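Home | Visits | Notes | Suppliers | Contact

Two Hours at Jukitia: A Visit to a Medication Cart Plant

Last updated: 16 May 2021
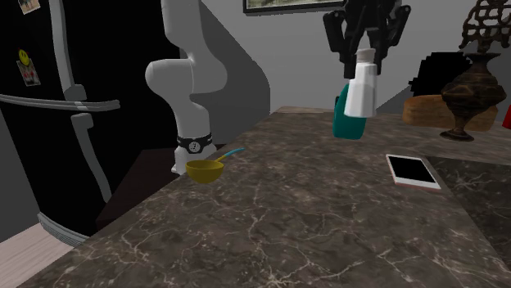 Why I went

Our hospital group is replacing its ward medication carts, and Jukitia is on the shortlist. I have sat through the sales presentation twice. Both times I was told the carts "cut picking errors" and "give time back to nurses," and both times I asked where the numbers came from and was promised a follow-up. The follow-up turned out to be an invitation to their open day. I took it, with Thenmozhi Pai from our pharmacy, who has a longer memory than I do for what suppliers said last time.

The plant sits behind a tile warehouse and is smaller than the brochure suggests. There were 26 of us on the tour, mostly from hospitals, plus a few people from a distributor who already sell the carts and nodded at everything.

The welcome talk

Spyros Mujić, the plant manager, opened with slides. The word "ecosystem" came up a lot. As far as I could tell it means the cart, the drawer inserts, the sealed tote boxes and the software, which is called Skitel and is licensed separately. The license fee was missing from the slides. When somebody from another hospital asked for it, the answer was that it "depends on configuration." We have eight wards and one pharmacy. I don't see what is so hard to configure.

He also said a hospital using the full system had reduced restocking time by a third. I asked which hospital, how it was measured, and whether they had added staff in the same period. He could not name the hospital and said he would check the rest. I wrote down the question so I can send it again.

The assembly floor

I will give them this much: the floor was tidy and the people working on it knew their jobs. Frames come in already welded from a subcontractor. Jukitia fits the drawers, the locks, the work surface and the electronics, then runs each cart through a test bay. They finish 900 carts a year at this site, according to the sign by the door.

Vignesh Amin runs the test bay and was the best part of the visit. He answered in plain sentences and did not look over at Mujić first. Every drawer is opened and closed 200 times on one cart per batch. The other carts get a quick check by hand. I asked whether 200 was enough, seeing that a drawer on a busy ward might see that in a few days. He said no, it was meant to catch bad assembly and told you very little about wear. The wear test was done once, on the original model, before they changed the runners. It has not been repeated. None of this was in the presentation.

We were allowed to push a loaded cart along a short track with a door sill and a ramp. It rolled well. It also pulled slightly to the left, and Thenmozhi got the same result on a second one. A member of staff said the floor was uneven. Maybe so. I would like to try it on ours.

Locks and batteries

The lock is the part our nurses will complain about, so I spent some time on it. It opens with a badge or a code. If the battery dies, there is a key, one per cart, and where that key lives is "up to the customer." I can already picture the drawer at the nurses' station with a pile of unlabeled keys in it.

Battery life is stated as a full shift. I asked how long a shift they had in mind and was told eight hours. Ours are twelve. You can buy a second battery, and a charging dock for it, and neither is in the quote we were sent in December.

The transport totes

The sealed totes are made by a partner firm, Donati, and only handled here. They stack neatly and the seals are numbered. We already use a cheaper tote from Jasto that also stacks neatly and also has numbered seals. The difference, I was told, is that the new ones "talk to" the software. I asked what happens when a porter forgets to scan one. It shows as missing until somebody corrects it by hand, same as now.

Lunch and questions

Sandwiches, decent coffee, a bag with a pen in it. Questions were supposed to run for half an hour and ran for ten minutes, with a video taking up the remainder. Thenmozhi did manage to ask about spare parts. Runners and wheels are kept in stock. Lock modules are ordered in, and no delivery time was offered. She asked for one in writing.

Where that leaves us

The cart itself is solid and I would not be embarrassed to see it on a ward. The claims built around it are another matter, and the price we have been given is clearly not the price we would pay. I have told our purchasing lead, Sowmya Salian, that I won't support an order before we get a four-week trial on two wards, on our floors, with our shifts, and a written quote that includes the license, the batteries and the docks.

Mujić said a trial was "certainly something we can discuss." I have sent him the list of open questions again.

Contact: Ilango Salian, Ward Supplies | © All rights reserved | Back to top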